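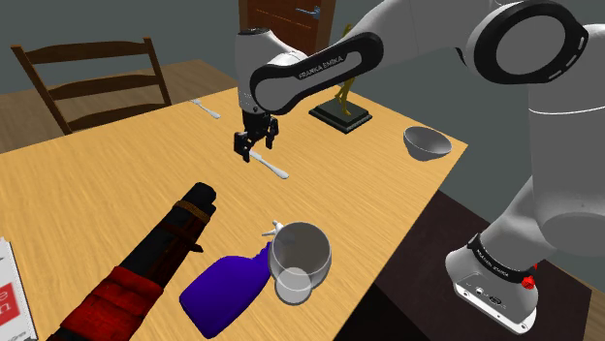
Portable and fixed bench inspection, Iritz workshop, ground floor. Carried out 4 August 2021 against the Monetti site checklist. The previous inspection was in February and its open items are carried forward below. Benches are classed by top material, as the cleaning and load requirements differ. Class W covers timber and timber-look tops in a light finish with visible grain, like the yellow-tan table with the pointed corner. Corners of that kind are checked under item 3. Class S covers steel tops and Class C covers coated tops.

Key: P = pass. A = advisory, correct when convenient. F = fail, take out of use until corrected. N/A = not applicable.

1. Stability and level
1.1 Bench does not rock under hand pressure at each corner – P
1.2 Levelling feet present and locked – A
Comment: Lock nuts finger tight on Benches 2 and 4. Tighten with a spanner. Carried forward from February, when the same comment was made for Bench 2 only.
1.3 Floor beneath feet sound – P
1.4 Fixed benches: floor anchors present, no movement – P

2. Load
2.1 Safe load label fitted and legible – F (Bench 3)
Comment: Label missing. Bench 3 is rated at 200 kg evenly spread. Replacement label to be fitted before return to use. Do not write the figure on the bench in marker.
2.2 No load stored above the rating – P
2.3 No single item over 50 kg on an unsupported overhang – P
2.4 Under-bench shelves not bowed – A
Comment: Lower shelf on Bench 5 shows permanent set along the front edge. Move the boxed fixings to floor racking and look again at the next inspection.

3. Tops, edges and corners
3.1 Surface free from splits, splinters and lifting – A
Comment: Short split at the vice end of Bench 1, following the grain. Sand back and seal. If it has lengthened by the next visit, record as F.
3.2 Corners facing a walkway rounded or guarded – F (Bench 4)
Comment: Guard missing at hip height on the stores side. The Kuipers push-on type used elsewhere in the workshop is acceptable. Tape is not.
3.3 No protruding screws or staples – P
3.4 Surface clean, no solvent residue – P

4. Electrical services at benches
4.1 Sockets secure and undamaged – P
4.2 RCD test button trips the supply – P
Comment: Tested at each distribution point with equipment switched off first. Supplies restored and checked.
4.3 Leads clear of walkways and cutting areas – A
Comment: Extension lead in use behind Bench 2 as permanent wiring. Request an additional outlet.
4.4 Test labels on portable equipment in date – P
4.5 Low-voltage task lights (24 V) working – P
Comment: One lamp at Bench 5 slow to start. Monitor.

5. Vices and clamps
5.1 Mounting bolts tight, all positions filled – P
5.2 Jaws and jaw plates secure – P
5.3 Handle end caps present – A
Comment: One cap missing, Bench 1. Pinch risk to the palm. Spares are held in the stores.

6. Access and housekeeping
6.1 Walkways clear for full marked width – P
6.2 Emergency stop and isolator points unobstructed – P
6.3 Waste bins emptied, oily rags in lidded metal bin – A
Comment: Lid left open. Reminder to be given at shift handover.
6.4 Eye wash station in date and reachable – P
6.5 Gas cylinders secured – N/A

Summary of actions
Benches 3 and 4 tagged out of use. Both may be returned once items 2.1 and 3.2 are closed and signed in the Trustov log. Advisory items remain open until seen by the inspector – a verbal report of completion is not sufficient. Item 1.2 will be raised to F if found again.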